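**Savolainen opens computer refurbishing bench in Donholm**

*For release in July*

DONHOLM – The repair firm Savolainen has opened a new bench in Donholm for refurbishing used desktop workstations. The bench takes in computers that offices and colleges no longer want, and prepares them for a second owner at a modest price.

Last year the firm collected 1,270 used computers in the Donholm and Rilov areas. Of these, 261 were workstation towers, the heavy kind with carrying handles and many drive bays. Until now the towers were sent away to Tosden for sorting, and many of them came back only as scrap metal. The new bench allows this work to be done close to where the machines are collected.

"A tower like this is built to be opened," said Orvokki Mustonen, manager of the Donholm bench. "The side panel comes off, the latches are coloured, and you can reach the processor socket without taking half of the machine apart. It would be a pity to shred it."

Each tower is laid on its side and opened. The processor socket is checked for bent contacts, the memory slots are cleaned, and the label of the power supply is read and entered in the record. Old thermal paste is removed before a cooler is fitted again. The clock battery on the board is tested, and replaced when it is weak. Drives are erased in a separate room, and the owner of the computer receives a written confirmation.

A finished tower is sold with a guarantee of 12 months. Schools and registered clubs in the Donholm area receive a discount of 20 per cent. Parts which are good but have no matching machine – memory, drive carriers, power supplies – are sold at the counter in the afternoon.

Savolainen asks people who bring a computer to leave the screws and drive carriers in their place. Missing carriers are the most usual cause of delay, and for older models they are difficult to buy. Monitors and printers are not accepted in Donholm, but the Rilov shop still takes them.

Work on opened computers at the bench: 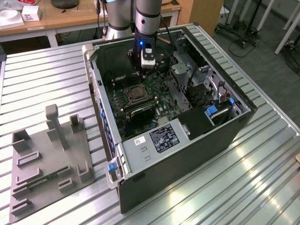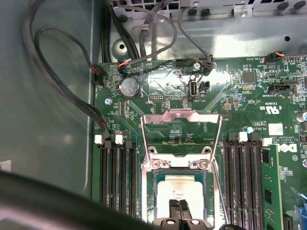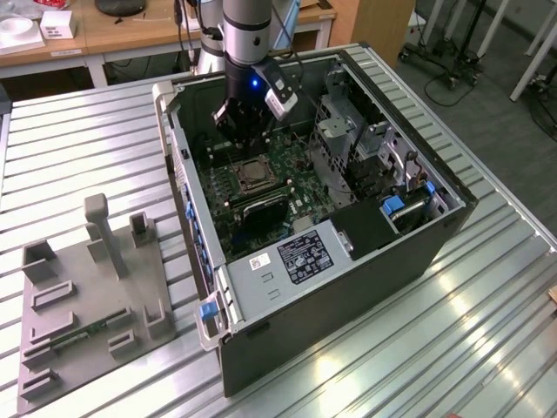
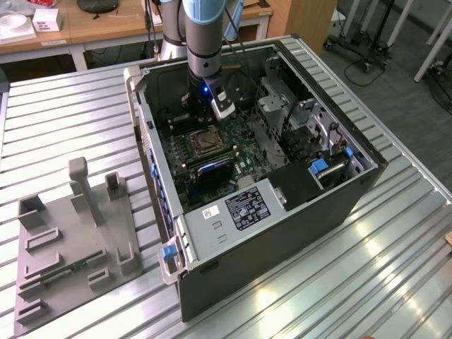 Orvokki Mustonen added that she would like to see more memory handed in together with the machines, as too many towers arrive with their slots already emptied and "then we must go through the whole parts shelf before we can even start one up." Enquiries about collection can be made at the Donholm counter from 9 am.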